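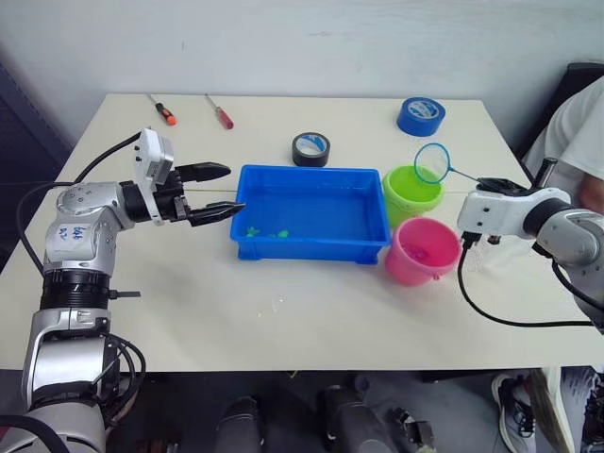
May, evening

Fish day! I have been looking forward to this one since the Bavness people sent over the task list, and it was even more fun than I'd hoped. Scoop a toy fish out of the tray with the little net, carry it over, tip it into a bucket. A four-year-old can do it. Try doing it through a pair of arms that aren't yours!

Morning

I drove first, and my first tries were awful. I kept going in too steep, so the rim of the net pushed the fish away from me, all the way into the corner, where it sat and sulked. Then I slowed right down, slid the net in almost flat, and up it came. I yelled. We got 70 good runs before lunch, which brings Molulari to 1,817 in total. The target is 2,285 and I really think we'll make it this month.

Something I want to remember: pause over the bucket before turning the wrist. When I rushed that part, the fish stuck in the mesh and I had to shake it like a salt shaker, and I don't want the robot learning to do that.

Afternoon

Wrist views after lunch. I love watching these, everything is so close up. Blue bin in the top corner with the green toys in it, the two fingers wide open, drops of water shining on the gray tile. I could look at those drops all day, but I did go get a towel.
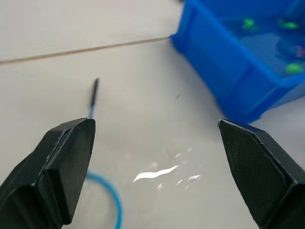
Tomorrow

Start with the pink bucket, and swap hands on the net if Raldale says yes. Ask whether the Mensah gloves came. Bring dry socks. Also I want to try a run with my eyes only on the wrist view, just to see if I can!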